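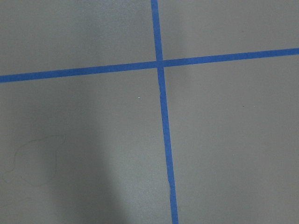

手首に付けたカメラの画像から、作業台にある物の位置をロボットの座標で求めるには、何がわかっていればよいか。

カメラの内部パラメータ、手首からカメラまでの変換、撮影した瞬間の関節角、そして物が載っている面の位置である。最後の一つは、奥行きを測れるカメラを使う場合や、複数の視点から同じ点を見る場合には省ける。

第6章　座標系と時刻

この章で学ぶこと

前章では、画像から線や角を取り出す処理を扱った。得られたのは画素の座標で、そのままではアームに渡せない。本章では、画素の座標をアームの基準座標系の点に直すまでの計算を順に組み立てる。途中で必要になる較正の手順と、較正の結果を疑うときの調べ方も含める。後半では時刻を扱う。座標変換の式が正しくても、画像と関節角の時刻がずれていれば答えはずれる。初めて組んだシステムでは、この二つの誤差が混ざって現れることが多い。

読者は同次変換行列の積と逆行列を計算でき、第3章の順運動学のプログラムが手元で動いているものとする。まだ動いていない場合は先にそちらを済ませてほしい。本章の演習はすべて第3章の関数を呼び出す。

6.1　四つの座標系

本書では次の四つの座標系を使う。

ベース座標系 B。アームの台座に固定する。z軸を上向きにとる。
フランジ座標系 F。手首の先端に固定する。アームが動けば一緒に動く。
カメラ座標系 C。レンズの中心を原点とし、z軸を光軸の向きにとる。
作業面座標系 W。作業台の上面に固定する。z軸を面の法線にとる。

グリッパの指先に置く座標系も後で必要になるが、第7章まで出てこない。

AからみたBの姿勢を T_AB と書く。Bの座標で表した点に T_AB を左から掛けると、Aの座標で表した点になる。隣り合う添字が同じ文字になるように並べれば、積の順序を間違えにくい。たとえばカメラで見た点 p_C をベース座標系に直す式は

p_B = T_BF T_FC p_C

となる。T_BF は関節角から順運動学で求める。T_FC はカメラの取り付けで決まる定数で、ねじを緩めない限り変わらない。この定数を求める作業を手先カメラ較正と呼び、6.3節で扱う。

同じ変換を逆向きに定義している教科書やライブラリもある。外部の関数を使うときは、変数名を信用せず、既知の点を一つ通して確かめる。台座の真正面に置いた点を変換して、x座標の符号が予想と合うかを見るだけでよい。これで見つかる間違いはかなり多い。

6.2　一枚の画像から面の上の点を求める

画素 (u, v) が与えられても、わかるのはカメラから伸びる半直線だけである。歪みを補正したあと、内部パラメータ行列の逆行列を掛けると、カメラ座標系での視線の向き d_C が得られる。視線の向きは同次変換の回転の部分だけで回し、並進は加えない。レンズの中心のほうには並進を加える。学生のプログラムで最も多い誤りは、向きのベクトルの第四成分を1にしてしまうことである。

ベース座標系で表した半直線を

p = c + s d

と書く。c はレンズの中心、d は視線の向き、s は正の数である。作業面の法線を n、面の上の一点を q とすると、交点では

s = n・(q − c) / n・d

が成り立つ。分母が0に近いときは視線が面とほとんど平行で、わずかな画素の誤差が大きな位置の誤差になる。関数の中で分母の絶対値を調べ、しきい値を下回ったら値を返さずに失敗を知らせること。黙って大きな数を返す関数は、後段の経路計画で原因のわかりにくい停止を起こす。

面が水平であると仮定してよいかどうかは、台による。台の脚を調整してあっても、上に敷いた紙が浮いていたり、天板がたわんでいたりする。面の式は仮定せずに測る。アームの指先を面の上の離れた点に軽く触れさせ、そのときの座標に平面を当てはめる。触れる点は三つあれば式は決まるが、三点では残差が必ず0になり、当てはまりの良し悪しがわからない。演習では六点とる。

作業面に貼ったテープの格子は、この節の計算を試すのに都合がよい。二本のテープの交点は、手首をどこに動かしても画像に写っている限り同じ場所にある。姿勢を変えながら交点を検出し、そのたびにベース座標系の点を計算する。すべてが一点に集まれば、内部パラメータ、T_FC、順運動学、面の式は互いに矛盾していない。散らばれば、どれかが悪い。 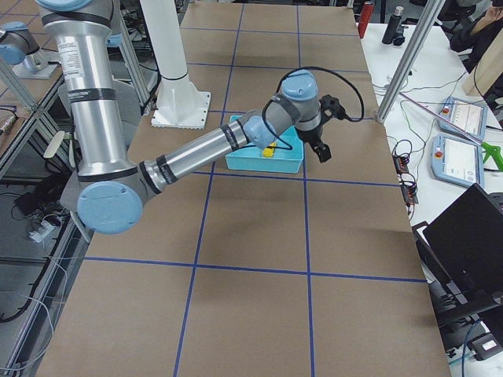
散らばり方には手がかりがある。手首を光軸のまわりに回しただけで、計算した点が円を描くように動くなら、まず T_FC の並進を疑う。カメラを面から遠ざけるにつれて点が一方向に流れるなら、T_FC の回転か、面の高さの誤りである。この二つは、光軸を面に垂直に近づけた姿勢で高さだけを変えてみると区別できる。視線が面に垂直に近ければ、面の高さの誤りは交点の水平位置にほとんど影響しないからである。画像の中央では合うのに端で合わない場合は、歪みの係数を見直す。

テープの交点を検出するときは、縁の直線を使う。色で抜き出した領域の重心を交点とみなすと、画像にどこまでテープが写っているかで重心が変わってしまう。それぞれのテープの両側の縁に直線を当てはめ、中心線を求めてから交点を計算する。テープは手で貼るものなので、しわや浮きがあれば縁は直線から外れる。前章で使った外れ値に強い当てはめをここでも使う。影の縁をテープの縁と取り違えないように、明るさより色相の変化を優先するとよい。

6.3　手先カメラ較正の考え方

作業台に模様の付いた較正板を固定し、手首をいろいろな姿勢に動かして撮影する。姿勢 i と姿勢 j のあいだで、フランジの動きを A、カメラの動きを X を介さずに画像だけから求めたものを B とする。求めたい変換 T_FC を X と書けば

A X = X B

が成り立つ。A は順運動学から、B は較正板の見え方から計算できる。

この式を解くには、回転軸の異なる動きが少なくとも二組必要である。手首を平行移動させただけのデータでは、並進の成分が決まらない。回転軸がすべて平行な場合も、軸の方向の並進が決まらずに残る。解法のプログラムはそのようなデータに対しても何らかの数値を出すことがある。データの側に問題がないかは、撮影の前に自分で確かめるしかない。

本書の付録にある記録 swati_a は、Haruto Fukudaが研究室の実習用にまとめたもので、31姿勢の撮影結果を収めている。このうち2姿勢では較正板の検出に失敗している。失敗した行も消さずに残してあるので、読み込みの際には検出フラグを必ず見ること。フラグを無視すると較正板の姿勢が単位行列として読み込まれ、計算は最後まで進むが、結果は使いものにならない。

解が得られたら、残差を回転と並進に分けて表示する。単位の違うものを一つの数にまとめた値は、姿勢どうしを比べる役には立つが、良いか悪いかの判断には使いにくい。姿勢ごとの残差を並べ、特定の姿勢だけが大きければ、その画像を開いて検出された角の位置を目で見る。全体が一様に大きければ、順運動学のパラメータか内部パラメータに戻る。

較正に使ったデータの残差が小さいことは、較正が正しいことの証明にならない。一部の姿勢を計算から外しておき、最後にその姿勢で予測と検出を比べる。外す姿勢は無作為に選ぶ。端の姿勢ばかりを外すと、較正の範囲の外側を試していることになり、別の問題になる。

6.4　時刻を合わせる

ここまでの式では、T_BF は撮影した瞬間のものとしてきた。実際のプログラムでは、画像と関節角は別々の経路で届く。画像は露光、読み出し、転送、展開を経て届くので、受け取った時刻は撮影した時刻より必ず遅い。関節角にも遅れはあるが、通常は画像より小さい。

アームが止まっていれば、この遅れは結果に影響しない。動いていれば、手首の速さに遅れを掛けた分だけ位置がずれる。Yae Kawaguchiが担当した予備実験では、手首をゆっくり往復させながら同じテープの交点を検出し、行きと帰りの計算結果を比べた。時刻を補正しないと、両者は最大で2ミリ近く離れた。止めて測ったときには見られなかった差である。

遅れの推定には、この往復の動きをそのまま使える。画像の時刻から一定の値を引き、その時刻の関節角を前後の記録から補間して、交点の位置を計算し直す。引く値を少しずつ変え、交点の散らばりが最も小さくなる値を遅れの推定値とする。補間は関節角の空間で行う。変換行列の成分をそのまま線形に補間すると、回転の部分が回転行列でなくなる。

付録の記録 swati_b には、往復運動中の関節角と画像の組が1,224組入っている。画像の時刻は受信時刻で、補正していない。関節角の記録には、コントローラの時計で付けた時刻と、受信した計算機の時計で付けた時刻の両方がある。二つの時計は進み方がわずかに違うので、差は一定にならない。どちらか一方の時計に統一してから遅れを推定すること。

時刻についてプログラムを書くときの約束を、ここで決めておく。

時刻はデータを作った場所で付け、途中の処理で上書きしない。
時刻の変数名には、どの時計によるものかを含める。
経過時間の測定には、時刻合わせで後戻りしない時計を使う。
補間の範囲を外れた問い合わせには、端の値を返さず、失敗を返す。

最後の約束は、記録の始めと終わりで効いてくる。画像だけが先に届き始めた区間では、対応する関節角がまだない。端の値で埋めると、止まっているアームのデータが混ざったように見える。

6.5　プログラムの構成

本章で作るプログラムは、較正値を読み込む部分、時刻から T_BF を返す部分、画素から視線を返す部分、視線と面の交点を返す部分に分ける。それぞれは他の部分の内部を知らない。画素から交点までを一つの関数に書くほうが短くなるが、6.2節で述べた切り分けができなくなる。

較正値はソースコードに書き込まず、別のファイルに置く。ファイルには数値のほかに、変換の向き、長さの単位、計算に使った記録の名前を書いておく。ミリメートルとメートルの取り違えは値の大きさを見れば気づくが、変換の向きの取り違えは、手首の回転が小さいうちは気づかないことがある。

各部分の単体テストには、カメラも実機もいらない。適当な T_BF と T_FC を決め、面の上に点を置き、画素に投影してから逆にたどって元の点に戻るかを調べる。歪みなし、歪みありの順に試す。往復で戻ることが確認できてから、付録の記録を読み込む。

演習の準備

付録の記録を作業用の場所に複製し、元のファイルは書き込み禁止にしておく。第3章の順運動学の関数に swati_a の最初の行の関節角を与え、同じ行に記録されている手首の位置と比べる。合わない場合は、関節角の単位と、零点のとり方を確かめること。単位は列の名前の末尾に書いてある。

準備ができたら演習6.1に進む。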